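Budget municipal : Vojtěch Hrnčiar ne croit pas aux « efforts partagés »

À Lavberg, la majorité a présenté son plan de redressement comme une affaire entendue. Vojtěch Hrnčiar, chef de file de l'opposition au conseil, l'a lu deux fois et n'en est pas sorti convaincu. Il a accepté de s'en expliquer longuement, le 26 août, chez sa sœur, entre deux appels de son groupe.

« On nous dit que la ville est au bord du gouffre. Très bien. Alors pourquoi le gouffre n'apparaît-il dans aucun document avant mars ? » La question, il l'a posée en séance. Le maire, Rónán Doherty, lui a répondu que la situation s'était dégradée rapidement. Hrnčiar hausse les épaules. « Rapidement, c'est un mot commode. J'ai demandé les tableaux mensuels. J'attends toujours. »

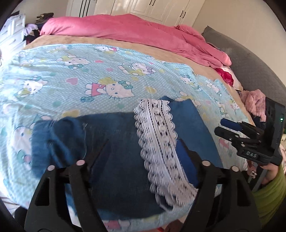 Le plan prévoit la suppression de 31 postes dans les services techniques et le gel des subventions aux associations de quartier. La majorité parle d'efforts partagés, formule que l'élu répète avec une moue. Il préfère parler de textile, puisque l'ancienne filature Čierny doit être vendue et que l'atelier de couture installé au rez-de-chaussée n'a reçu aucune garantie de relogement. Un vêtement bleu marine traversé d'une bande de dentelle blanche au crochet, dit-il, c'est du travail que des gens d'ici savent encore faire et reprendre. « Mais dans le plan, l'atelier tient sur une ligne. Une ligne, et elle dit : libération des locaux. »

On lui fait remarquer que son propre parti, lorsqu'il gouvernait la ville, avait laissé la filature se dégrader pendant des années. Il ne le conteste pas vraiment. « Nous avons été lents, c'est vrai. Je ne vais pas vous raconter que tout allait bien. Seulement nous n'avons pas cherché à vendre au premier venu. » Le premier venu, en l'occurrence, s'appelle Gomia, une société immobilière dont l'offre a été jugée recevable en commission par quatre voix contre trois.

L'adjointe aux finances, Jozefína Koubek, assure que la procédure a été régulière et que d'autres acquéreurs pouvaient se présenter. Hrnčiar en doute. L'avis de vente est resté affiché 21 jours, en plein été, et il soutient que le cahier des charges n'a été disponible que sur demande écrite. Nous n'avons pas pu vérifier ce dernier point - la mairie renvoie à son service juridique, qui n'a pas donné suite.

A-t-il la preuve d'un arrangement ? « Non. Et je ne l'ai jamais prétendu. » Il l'a tout de même laissé entendre devant les militants, avec assez d'insistance pour que Bohumila Baláž, présidente du groupe majoritaire, menace de saisir la justice. Interrogé là-dessus, il change de ton. « Qu'elle saisisse. Au moins, un juge demandera les tableaux. » 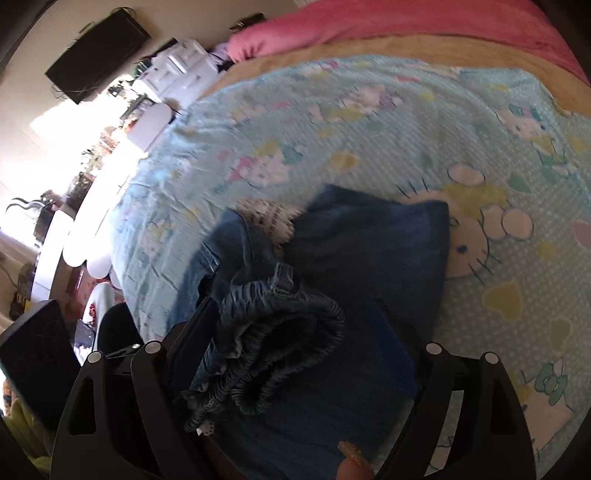
N° 20

Reste la question des alliances. Le groupe Fakari, dont les voix avaient permis l'élection du maire, se dit désormais « attentif », ce qui n'engage à rien. Son porte-parole, Vojtěch Kubíček, a voté le plan en première lecture tout en réclamant une étude d'impact. Pour Hrnčiar, la manœuvre est cousue de fil blanc. « Ils votent pour, ils s'inquiètent contre. Cela fait deux communiqués pour le prix d'un. »

Croit-il pouvoir les faire basculer avant la seconde lecture ? Il évoque des conversations, refuse de donner des noms, puis admet que rien n'est acquis. Quant à son contre-projet, il tient pour l'instant en quelques pages : un étalement de la dette, une hausse de la taxe sur les bureaux vacants, le maintien de l'atelier dans une aile de la filature. Le chiffrage de la première mesure manque. Il promet de le rendre public « avant le vote », sans préciser davantage.

« Vous avez raison de me le demander, concède-t-il. J'espère que vous le demanderez aussi au maire. » Nous l'avons fait. Rónán Doherty n'a pas souhaité répondre à nos questions avant la séance du conseil.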